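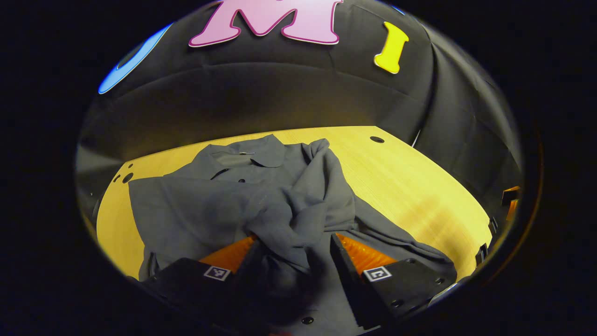
Ticket 216: Low hot water pressure, second-floor bathroom and laundry

Status: Closed
Priority: Normal
Site: Movham, Building 2
Opened by: Front desk
Handled by: Henava Plumbing Support

Reported problem

Hot water at the second-floor bathroom sink and the laundry faucet drops to a thin stream within a minute of opening. Cold side is normal at both. First floor not affected. Tenant says it started in December and has gotten worse.

Fixtures and equipment

Water heater: tank type, Prodel, in the first-floor utility closet
Supply: copper to the second floor, flexible connectors at the fixtures
Pressure regulator: at the main, set before our contract
Recirculation pump: none

Log

Entry 1
Asked the front desk to remove the aerator on the bathroom faucet and run hot and cold separately. Small amount of white grit on the screen. Cleaned and refitted. No change on the hot side.

Entry 2
Static pressure at the laundry cold tap read 71 psi. Hot side, same location, also 71 psi with everything closed. With the hot tap fully open, the hot side fell to 14 psi. Equal static readings with a large drop under flow point to a restriction, so the regulator was left alone.

Entry 3
Checked stop valves under the sink and behind the washer. Both fully open. Disconnected the hot flex line at the sink and ran it into a bucket. Flow still poor, so the faucet cartridge is ruled out.

Entry 4
Hot outlet at the heater checked next. Drained a few gallons from the tank first – moderate sediment, cleared after a short flush. First-floor hot taps are fed from a tee close to the heater and run at full flow. The restriction is therefore past the tee, on the second-floor branch.

Entry 5
Found a gate valve on the branch behind the access panel in the hall closet. Not shown on the building drawing. The handle turns freely in both directions with no change in flow. Stem likely separated from the gate, with the gate sitting partway down.

Entry 6
Part requested from Espiritu Supply: full-port ball valve, 3/4 inch. Access panel left off and water left on pending delivery.

Entry 7
Shut off the main and the heater, drained the branch, cut out the gate valve and soldered in the ball valve. Gate was loose in the body as expected, with scale on the seat. Refilled, bled air at the laundry tap, restarted the heater. Dynamic pressure on the hot side now 45 psi with the tap fully open. No drips at either joint after one hour.

Resolution

Failed gate valve on the second-floor hot branch replaced. Aerators cleaned again after the work – some loose scale had come through.

Follow-up

Add the new valve to the building drawing. Flush the heater again at the next scheduled visit. If flow drops again at one fixture only, check the aerator before opening a new ticket.

Closed 1 February 2026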